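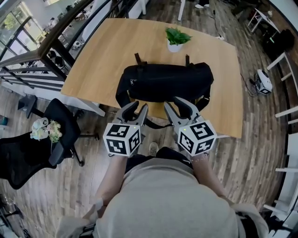 Umut Demirtaş wrote back to my last call for testers to say the old app took him longer to pay a window cleaner than the window cleaner took to do the windows. Fair point, and I've had it stuck over my desk ever since! If you've ever felt the same way about paying somebody from your phone, please keep reading, as I'm after 30 people to try the new version before it goes anywhere near the app stores.

I'm the person who looks after research for Plusten, the app that members of the Markcombe savings society use to see their balance, move money between pots and pay bills. It was built a good while ago by a small firm called Phuthong, who are still with us and are doing the rebuild too. The app works, mostly. But it has grown a menu inside a menu inside another menu, and the search box only finds payments if you spell the shop exactly the way the till did (try remembering that your corner café trades under the name of its owner's holding company).

So the whole front end is being redone, and I need people to poke at it.

What you'd be doing

You'd put a test copy of Plusten on your own phone and use it for 3 weeks alongside the ordinary one. The test copy has pretend money in it, 800 pounds to start with, and you can spend the lot on day one if you fancy. I'll send you a little job most days: pay a bill, set up a standing order, freeze a lost card, find out what you spent on food. Most of them take a few minutes. Some are a bit fiddly on purpose.

There are also 2 video calls with me, one near the start and one at the end, half an hour each. You share your screen and talk out loud while you do things, and I mainly keep quiet and scribble. Swearing is fine. I had a lovely chap last time who apologised to the app every time he pressed the wrong button, and I learned more from him than from any survey.

Who I'm looking for

You need to be over 18, live in the UK and have a phone that still gets updates, either iPhone or Android. You don't have to be a Markcombe member, although I'd like at least half the group to be.

I would especially love to hear from you if

you use a screen reader, or have your text set to very large
you share a household account with someone else
you get paid at odd times, or by several different people
you still go into a branch because the app puts you off
English isn't your first language

Please don't apply if you work for a bank or building society, or if you build apps for a living. Nothing personal - I have plenty of colleagues for that, and they all have opinions about buttons.

What you get

A 60 pound voucher at the end, paid by Prandmont, who handle the thank-yous for us. They'll email you to ask which shop you'd like it for. If you have to drop out part way through, you'll get half as long as we've had the first call. If you need a carer or an interpreter with you on the calls, tell me and we'll pay for their time separately.

Your details

I keep your name, email and what kind of phone you have, and I delete them three months after we finish. The calls are recorded so that I can check my notes, and the only people who see them are me and two designers at Phuthong. We will never ask for your real card number, PIN or password. If a message turns up asking for any of those, it isn't from me, so please forward it on and don't answer it.

How to put your name down

Use the form on the Research page of the Plusten site. It asks for your phone model, how you do your banking now, and one thing about paying by phone that drives you up the wall. That last box is the one I read first, so do go to town on it. You can ring the Markcombe members' line instead if you hate forms, and ask them to pass your number to the Plusten research desk.

I'm picking the group in January and everyone who applies will get an answer, even if it's a no. We start a couple of weeks after that. Calls can be at lunchtime or in the evening, up to 8 pm, and I'll try to fit round shifts and school runs as best I can.

One more thing, as a few people asked last time: you can apply with your partner or a flatmate, but fill in a form each, and mention the other one's name in the notes so I don't split you up by mistake.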